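Simulate First, Then Buy the Motors

30 October 2023

The shared workshop I belong to on Aleck Street has a rule for robot projects that I voted against in April and now support. Before anyone can spend money from the parts fund, the machine has to run in a simulator, in a model of a room, doing the job it is supposed to do. I thought this was a way to turn a hobby into homework. I wanted to cut metal.

My own project is called Sukora. It is meant to be a two-armed helper for the house, the kind of thing that picks up what people leave lying around. My plan was to build one arm, get it working, and then build the other. I had already priced the motors. The rule stopped me, so I spent the summer at a desk instead of at the mill.

The first thing I learned was that I had been thinking about arms and hardly at all about the body between them. On a drawing, the body is a box you hang things on. When you look out from where the robot's own camera sits, the body is in the way. It fills the bottom of the view, and anything low and close is behind it. I would have found that out with a finished shell and no money left to change it.

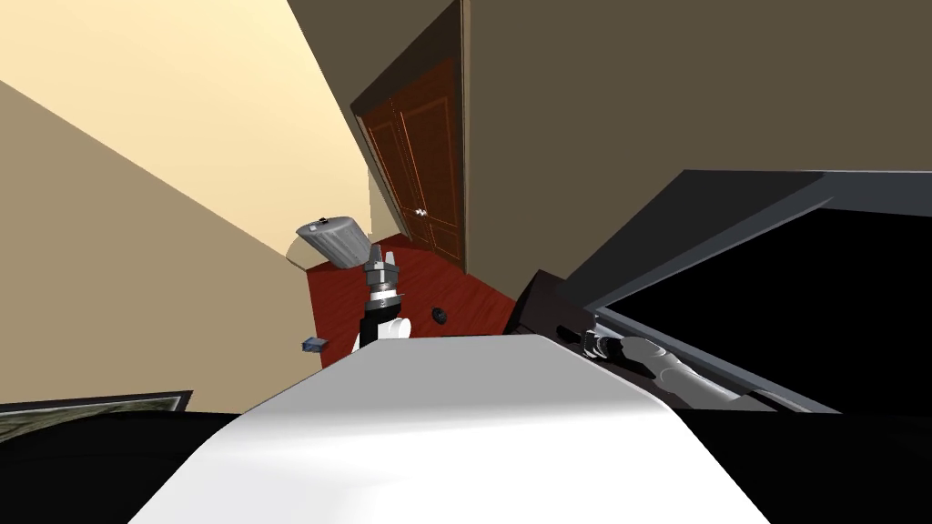

Simulator view from the robot, with a gray item in the left gripper and the right arm in front of the dark unit.

The tilt in that view is worth a word too. A level picture is something you get used to, and it is easy to write code that quietly expects one. I had done exactly that. My routine for finding the floor assumed the floor would be at the bottom, and when the view leaned over it failed. Fixing it took me 7 evenings. None of them cost anything except sleep.

People in the workshop who dislike the rule make a fair point. A simulator is clean. Cables do not snag in it unless you model the cables, and soft things are hard to get right. Anything that squashes or folds in the hand is going to behave differently when it is real, and I expect to redo most of my grip settings. One member built a small cart called Tseng with no simulation at all, before the rule came in, and it works fine. For a cart with two motors I would do the same.

Two arms are another matter. They can hit each other, they can hit the body, and they can hit the furniture. In my first 40 runs the right arm went into something solid more often than I want to admit. A simulated elbow costs nothing to reset. The gearbox I had picked out, from Prorovell, would have eaten 80 dollars each time I stripped one.

I would change one part of the rule. It asks for 5 clean runs in a row, in a single room, and people tune for that room. I would rather see fewer runs in more rooms, with clutter on the floor – small stuff, the sort of thing a real house has. I plan to bring that up at the next meeting. The order for the first set of motors goes in the same week.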